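About Us

Narnik is a small shop in Burkthorpe. We teach two-armed robots to do kitchen chores. Clearing counters, stacking bowls, sorting forks from spoons, putting lids back on things. We started with one arm and a borrowed kitchen, now it's two arms per station and we pay rent.

People mostly find this page because of the Etim fault, so most of it is about that. The rest is at the bottom.

What happened

Etim is our grip controller. It decides how hard the fingers close and, more to the point, when they open. In July, during a long stacking run, it started letting go early. Bowl goes up, bowl moves over, fingers open while the arm is still traveling. First couple of times we blamed the bowls. Smooth plastic, a bit of dish soap, fair enough.

Then it did it with a ceramic mug and one of our operators got a cut on the hand from a piece that came off the floor. Small cut, cleaned and taped, back next day. Still our fault. The operator was inside the reach line becuase the status light said the arm was idle. It wasn't idle. It was waiting on a message that never came.

We stopped all stations that afternoon and went through the logs. 641 grasps in the run, 637 clean. Four bad ones sounds fine until you look at which four. Every one came right after the wrist turned past a certain angle, with the cable pulled tight.

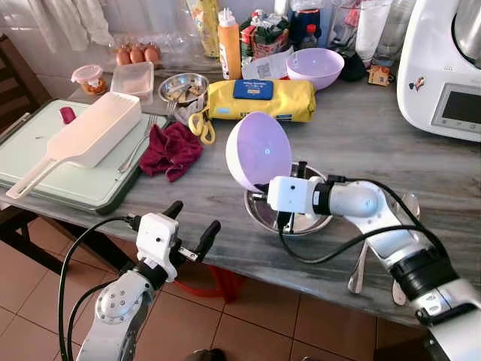 So, the cable. A connector at the gripper end was working loose under strain, signal drops out for 50 milliseconds, and Etim read the gap as "released". Then it opened the fingers to match. Bad default, and we wrote it. A lost signal should mean hold still and complain, and now it does.

What we changed

Etim holds its last grip if the signal drops, stops the arm, sounds a buzzer. Someone has to walk over and clear it by hand.

Connectors have strain relief and get pulled on (yes, by hand) before each shift.

The status light runs off motor power now, on its own wiring. If the motors are live it's red. No more software opinion.

Nothing ceramic or glass gets picked up until a station has done 1,500 grasps without a drop. Plastic and steel only till then.

Reach line is taped on the floor. Inside the line means the stop button is in your hand.

Still open: the buzzer is too quiet when the kitchen fan is on. New one ordered. Also we havent tested the hold behavior with a full bowl of liquid, only dry stuff.

The rest of us

Wokus is our training side. Operators there steer the arms through a chore over and over, and the robot learns from that. Real kitchens, real clutter, food left out, the works. We don't tidy up first. Clean counters make for robots that only work on clean counters.

If you have one of our stations and it was set up before July 12, 2025, you have the old Etim. Please turn it off and call the shop. We'll come swap the connector and load the new version, no charge. Don't try the update alone, it does nothing for the cable.

Visits by appointment. Closed shoes please.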